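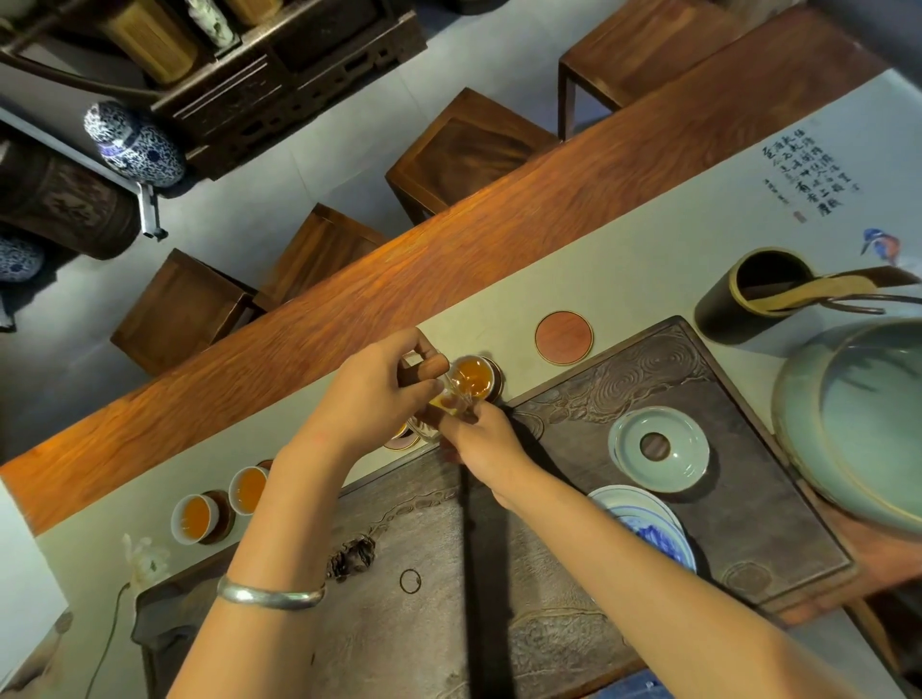 Student Robotics Club to Present Tea Service Project at Clonham Technical College

CLONHAM, March 6, 2021 - The student robotics club at Clonham Technical College will present its tea service project, Dinu, at the college's spring open house. Dinu is a study of how a two-armed robot can learn a household task that people do with both hands at once. The club chose serving tea because it involves glass, thin porcelain and liquid, and because the two hands have different jobs.

The project began in December as a proposal for the club's yearly build. Club members are recording people pouring and serving tea, labeling each movement, and using the labeled recordings to train a control program for the club's robot. The robot is a bench-mounted pair of arms built by earlier members and rebuilt this winter with parts supplied by Ternico, a local machine shop.

The club has collected 112 recordings so far. Each one covers a single serving and is stored with notes on the cups, the pitcher and the layout of the table. The recordings are made from head height, so that hands and cups are seen much as the person pouring sees them. In many of them one hand tilts a glass pitcher while the fingertips of the other steady the rim of the cup. Students mark the moment the tilt begins, the moment it ends, and any contact between a hand and a cup.

Labeling is done by pairs of students working separately on the same recording. Where the two sets of marks disagree, the recording goes to a third student. The club adopted this rule in January after finding that members did not agree on when a pour ends. Some marked the last drop and others marked the moment the pitcher came level. The written rule now uses the level pitcher.

Clear glass has been the hardest material to work with. The club's first tracking program lost the pitcher against pale surfaces and often followed the tea inside it instead. Members have since added the position of the hand as a second clue. Carved trays cause a separate problem, as a cup set down on an uneven surface may lean. For now the robot sets cups only on flat coasters.

The robot does not yet pour tea. In its current form it can pick up an empty cup, place it on a coaster and hold it by the rim. Pouring tests use dry rice and a plastic pitcher. Tests with cold water are planned for later in the term, and no hot liquid will be used in any part of the project. The club's safety rules require two members to be present whenever the arms are powered, one of them at the stop switch.

The club has 17 members this year, drawn from the electronics, computing and mechanical drafting programs. Meetings are held in the electronics lab. No earlier experience with robots is required, and new members may join at any point in the term. They usually start with labeling before moving to the arms.

Dinu will also be the club's entry in the Famari Student Automation Contest. Entries are judged on a working demonstration, a written report and an inspection of the team's records. The contest allows each team 3 attempts at its task, and the best attempt is scored. The club has entered the table service category, where a robot must place cups and fill them to a marked line without moving the coasters. Contest rules allow water in place of tea.

At the open house, visitors will be able to watch the arms place cups, try the labeling program on a sample recording, and look through the club's test log. Students will be on hand to answer questions. The demonstration will be repeated through the afternoon in the electronics lab. Admission is free. Groups from local high schools are asked to contact the club in advance so that a time can be set aside for them.

The club is also looking for people who serve tea regularly and would be willing to be recorded. A session takes less than an hour and can be held at the college or at the person's own table. Only the hands and the table are used in the project, and recordings are not shared outside the club without written permission.

About the club

The Clonham Technical College student robotics club is open to all enrolled students. It takes on one main build each school year and runs a beginners' workshop in the fall. The club is funded by the college's student activities office, with parts donated by local businesses.

Contact

Student Robotics Club
Electronics Lab, Clonham Technical College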